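Bolcombe Kids Science
Big Questions section
Words by Marlene Aguiar

Does a Robot Really "Learn" to Pick Up a Box?

You have probably seen a headline like this one: ROBOT TEACHES ITSELF TO TIDY UP. I have seen plenty of them, and every time I want to ask the same thing. Teaches itself how? With what? Who was in the room?

So I went looking for the boring part of the story, the part the headlines skip. It has people in it, and a table, and a box.

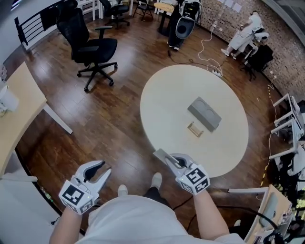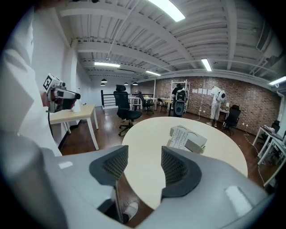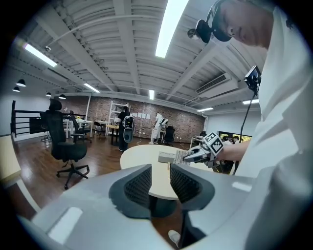
First, what is robot software?

A robot is a machine with motors. On their own, motors just sit there. Software is the set of instructions that tells each motor when to turn, how far, and how fast.

For a long time, people wrote those instructions one line at a time. Move the arm forward. Open the fingers. Move down. Close the fingers. Move up. This works very well if the box is always in exactly the same spot. Plenty of factories still do it that way, and I don't think anyone should be embarrassed about it.

Now slide the box over by the width of your hand. The robot following the old list reaches for the old spot and grabs air. It doesn't look surprised, because it has no idea anything went wrong.

To fix that, the software has to do three jobs. Engineers have names for them.

Perception means working out what is there. Where is the table? Where is the box? Which way is it turned?

Planning means choosing what to do. Should the hand come from the left or from above? Will it bump into something on the way?

Control means making the motors do it, and correcting them many times a second as they go. If the hand drifts a little to the right, control nudges it back.

You do all three when you pick up a glass of juice. You just don't have names for them while you're thirsty.

Showing instead of telling

Writing rules for every possible box in every possible spot would take forever. So some teams try another way. They have a person do the job by hand, lots of times, and they record it. Then they give the recordings to a computer program that hunts for patterns.

Look at what the person by the round table is holding. Those are grippers, and a person's hand is doing the moving. The idea is that if a person does the job with robot-style fingers, the recording will be closer to what a robot could do later. Your real hand has a thumb, a palm and lots of joints. A gripper with two fingers can only pinch. If you recorded someone using all their own fingers, a robot with two of them might not be able to copy the trick.

It's a clever idea. It is also a lot of work, and I'd like you to remember that the next time somebody says a robot taught itself.

What are the checkered cubes for?

On top of a gripper you can see a white cube with black squares on it. The pattern is called a marker. You may have scanned a square code on a menu or a poster. Markers are cousins of those, only simpler.

Here is why they help. A camera picture is just a giant grid of colored dots. Finding a pale gripper in a room with pale walls and pale furniture is hard for a program. Finding a sharp black-and-white pattern is much easier. And if the program already knows how big the pattern is in real life, it can do some geometry. If the pattern looks small, it must be far away. If the square looks squashed on one side, it must be tilted.

From that, the program can work out where the gripper is and which way it points. Do it for every picture in a video and you get a path through the air, like the trail behind a sparkler.

My doubts about markers: they only work when a camera can see them. Put your sleeve in front of one and it's gone. Shine a bright light on it and the black squares can wash out. A good program has a backup plan. A bad one makes a guess and doesn't mention it.

What does a program get out of all this?

I put this one to Eskil Moen, a programmer who worked on a tracking tool called Trulel. I hoped he would say something dramatic. He didn't.

"It gets numbers," he said. "Where the gripper was, how far open it was, what the camera saw. Then the next moment, more numbers. The program tries to predict the next set from the last set. When it's wrong, we adjust it and it tries again."

I asked him if the program knows what a box is.

"No," he said. "It knows what usually comes next."

I wrote that down twice. When people say a robot "learned," this is usually what they mean. A program got better at guessing the next move. That can be very useful! But it's a different thing from you learning to ride a bike and then telling your cousin how it felt.

A story about 326 tries

Eskil told me about a test he ran with a program named Haruna. The job was to pick up a small carton and put it down again. His team recorded 326 tries by people. Then they let a robot arm use the program, and gave it 30 goes at the real thing.

It managed 11.

"Was that bad?" I asked.

He said it depended on whether you were the one who had to explain it in a meeting.

Then the team looked at their recordings again. In nearly all of them, people had placed the carton with its long side facing the same way. Nobody had planned it. It was just a habit. So the program had only ever practiced one kind of grab. When the carton was turned, the arm reached in as if it hadn't been.

They made new recordings with the carton turned every which way, and the arm did better. Eskil wouldn't let me print how much better, because he said they had changed the lighting too and he couldn't tell which change had done the job. I like him for that. If you change two things at once, you can't be sure which one mattered. You may have heard this from your science teacher.

Five questions to ask about any robot video

I keep these on a card by my desk.

1. Is a person steering it? Some robots in videos are being controlled by somebody holding a controller. There's nothing wrong with that, but the video should say so.

2. Is the video sped up? Watch for people walking in the background. If they zip along like ants, somebody pressed fast forward.

3. How many times did they try? One good grab on video could be one out of one, or one out of a hundred. You can't tell by watching.

4. What happens if you move things? Ask whether it was tested with a different table, a different box, or the lights turned off.

5. Who is telling you? A company that sells robots would like you to be impressed. So would a magazine that sells stories about robots, I'm sorry to say.

Try it: be the software

You need one friend, a pair of kitchen tongs, a small empty box, a blindfold and a table.

One of you is the robot. The robot wears the blindfold and holds the tongs. The other is the software and can only use words.

Put the box on the table. The software gives orders, such as "left a little" or "down" or "close." The robot does exactly what it hears and nothing more. If the software says "forward" and forgets to say "stop," the robot keeps going until it touches something. (Clear away the breakables, please, and no walking around in the blindfold. Robots stay in their seats.)

Have 15 goes. Write down each one, the misses too.

Now swap, and this time the software must write the whole list of orders before the robot starts. No changes allowed. When the list is done, a third person can slide the box somewhere else. See how you like it.

When my niece and I played, the written list was hopeless and the talking version was slow but mostly worked. She said I gave confusing orders. I said she had confusing elbows.

Words to know

Gripper: a tool for holding things, often used as a robot's hand.

Marker: a printed pattern that a camera program can find easily.

Data: information that has been written down or recorded, such as numbers, pictures or sounds.

Demonstration: one recorded example of somebody doing the job.

Model: the part of a program that has been adjusted using data so it can make predictions.

Your letters

Last month a reader from Skellow School asked whether robots will be doing all the chores by the time she grows up. My answer is that I don't know, and I'd be careful with any grown-up who says they do. Picking up a box from a table is still hard enough that people spend whole days on it. Your bedroom floor has a great many more things on it than one box.

Send us your scores from the tongs game. We want the misses as well as the hits, and tell us which way the box was facing.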